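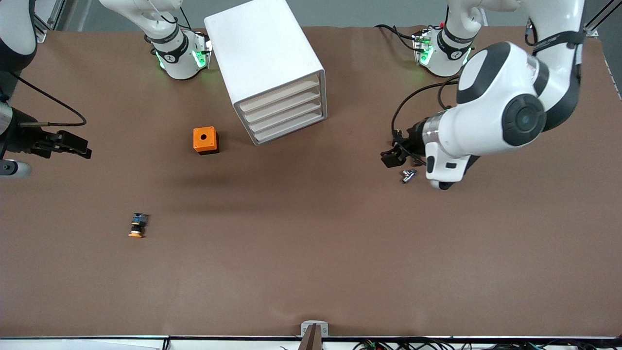
Bench Storage and Small Parts - notes for session 3
Dreltville Adult Workshop, Heywood Room
Phyllis Yeoman

Picking up from last time. We got as far as clearing the bench and stopped in the middle of drawers, so drawers first, then labels, then the putting-away drill. Bring your own parts if you have them, a sandwich bag full is plenty.

Drawers, continued

Small desktop drawer cabinet, the four-drawer kind. Shallow drawers. People complain about shallow until they've used a deep one for screws. In a deep drawer the small stuff goes to the bottom and you end up digging with a fingertip. Shallow = one layer, you see everything when you pull it out.

What a shallow drawer is good for:
washers, nuts, short screws
springs, clips, little brackets
pencil stubs, bits, blades (blades in a sleeve PLEASE)

What it's bad for: anything that stands taller than the drawer front. It will jam on the drawer above. If a drawer sticks, don't yank. Slide the one above it out first, reach in, press the thing flat.

Light insides are easier than dark insides. A gray washer on a dark drawer bottom is very hard to find. If yours is dark, cut a piece of plain paper to fit. Not glued, you'll want to change it.

Where the cabinet sits

Back of the bench, middle or a bit to one side. Front edge stays clear, that's your working strip. Turn it slightly so the drawers face the hand you use most. Square to the wall looks neater but you'll be reaching around the corner all day. Several of you had it at the front last time and then had no place to put the part you were working on.

Check before you settle on a spot:
Can every drawer open all the way?
Can you see down into the bottom one from where you sit or stand?
Does the whole thing slide when you pull? If so, rubber feet or a scrap of shelf liner underneath.

One drawer open at a time. With light parts it's just tidiness. With a drawer full of bolts the cabinet can tip foward, and then you have mixed bolts.

Sorting, the quick way

Tip everything out on the bench. Spread it flat with the side of your hand. Pull the biggest things first, then anything that is obviously a family. Leave the odd ones until last. You will want to sort the odd ones first becuase they're interesting. Don't.

Sort by what you use it FOR, then by size. Someone asked last session about sorting by material. Fine for a shop with a lot of stock. At home you go looking for "the thing that holds the shelf up", you don't go looking for "steel".

Unknown metal bits - one drawer, the bottom one. Give it until the end of April. If you haven't needed it or worked out what it is, it goes in the scrap tin.

How many is too many? Rule I use is 50 of anything per drawer section. Past that the extra goes in a jar on the shelf and you refill from the jar. The Brumine box of 1000 screws does not go in the drawer cabinet, whatever the deal was.

Labels

Label the front edge. Top-of-cabinet labels are useless once something is sitting on top of it, and something always is.
Thin fronts don't take a big label. Cut the tape narrow or use a colored dot and tape the key to the side.
Words you'd say out loud. "Short wood screws" and no part numbers.
Pencil for the first couple of weeks, then ink. The Kidix label sheets in the supply cupboard peel off clean, the masking tape doesn't.

Putting away

Every loose part on the bench is either being used, going back, or trash. Pick up one part, open one drawer, put it in, close the drawer. Then the next part. Sounds slow. Try it against the handful method and time yourselves, we'll do this in pairs.

Small flat metal parts are a pain to pick up off a smooth top. Slide to the edge and catch it underneath, or come in from the side and pinch low. A magnet works on steel, won't do a thing for aluminum or brass.

Don't drop parts in from above. They bounce and land in the wrong section. Lower them in.

For next time

Do one cabinet or one drawer at home, whichever you have. If you don't have a cabinet, egg cartons are fine for practice.
Write down the three parts you had to hunt for this week and where they were hiding.
Bring the list. Also bring back the two small trays that went missing from the Heywood Room, no questions asked.

Still to cover: dividers, what to do with cables, wall racks if there's time. Dividers handout is at the copier now, pick one up on your way in.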